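Subject: Re: [flendberg-bread] Starter gone flat again
Date: July 5, 2018

Back from the lake and catching up on the list.
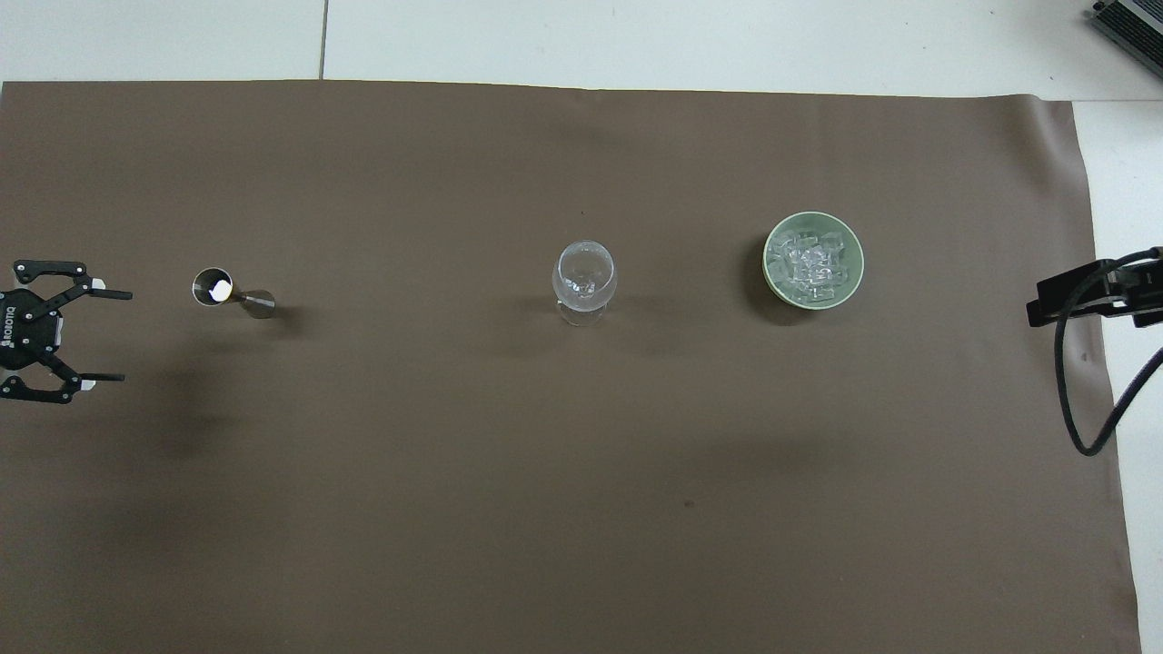 On the flat starter, I went through the same thing in February and blamed everything in the kitchen before I looked at the flour. I had switched to the cheap Prasel white, and my starter took it personally. Going back to whole rye for 4 days sorted it out.

> I feed it 75 grams of flour and the same of water every
> morning. It used to double by lunch. Now it just sits there
> and smells like nail polish. Do I throw it out?

Don't throw it out. Nail polish means hungry. In this heat one feeding a day is a starvation diet, so go to two, and keep back only 10 grams of the old stuff each time. The rest makes decent pancakes, though my household has asked me to stop saying so.

Someone also asked about the Trallari baskets. I have two. They're fine once you rub rice flour into them, and before that they hold on to dough like a grudge. For 37 dollars I had hoped for a basket that lets go.

Is anyone still ordering rye by the sack? I can take half - more than that and the moths get it.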